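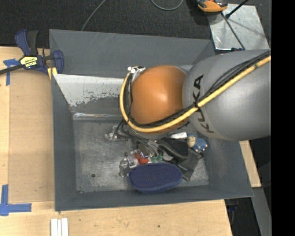
Orange against grey, with a little pale yellow.

**1/** Thursday, May 27, 2021. I have finally painted the kitchen in our flat in Ultholm, and I want to write down what I learned about orange. It is a long thread, please excuse me.

**2/** The kitchen looks to the north. For six years it was white, and the white was blue in the morning and grey after lunch. My wife said it was like eating inside a fridge. I defended the white for a long time and I was wrong.

**3/** My first idea was to paint all four walls orange. I bought a small tester pot from Mirkeo and painted a square beside the window. At noon it was a nice warm colour. In the evening, under the lamp, it was like the inside of a pumpkin.

**4/** So, my first advice: look at the tester under your own lamp, at the hour when you really use the room. We cook at seven in the evening. It makes no sense to choose our colour at noon.

**5/** My second mistake was the size of the square. It was as big as a postcard, with white all around it, and beside white every orange shouts. I then painted a piece of lining paper, 100 cm wide, and hung it with tape. On that paper the same orange was much calmer.

**6/** The man at Konstantinidis (the hardware shop by the canal, not the bigger one) told me to stop thinking about the orange and to choose the grey first. I did not want any grey. I had come to his shop to get rid of grey!

**7/** But he was right. A strong colour needs a quiet neighbour. We have now one orange wall, behind the table, and three walls in a soft grey which has a drop of yellow in it. With a bluish grey the orange looked dirty, I tried this also.

**8/** For people who like numbers: the paint cost me 108 euros, primer included. One tin of grey and one small tin of orange. I have perhaps a third of the grey left, and of the orange almost nothing.

**9/** The orange needed more coats than the grey. The tin promises that 2 coats are enough. I gave it three, and in the corner near the door four. If your wall is white, ask the shop for a tinted primer. I learned this word only afterwards.

**10/** About shine. I took matt for the grey and a washable satin for the orange, as it is behind the table and we have a small child who eats with enthusiasm. Satin shows every bump when the light comes from the side. Fill the holes properly, I was lazy with two of them and I see them at each breakfast.

**11/** The cupboards stay white for now. New doors from Cukley would cost more than 200 euros for our little row, so I will perhaps paint the old ones in August, when I have holidays and can leave the windows open.

**12/** Somebody asked me about the ceiling. White, the same old white. Against the warm walls it does not look blue any more, and this surprised me more than anything else.

**13/** Next is the hallway, which has no window at all. My wife votes for dark green. If you have a dark green hallway, please tell me if you are happy with it, and which lamp you use.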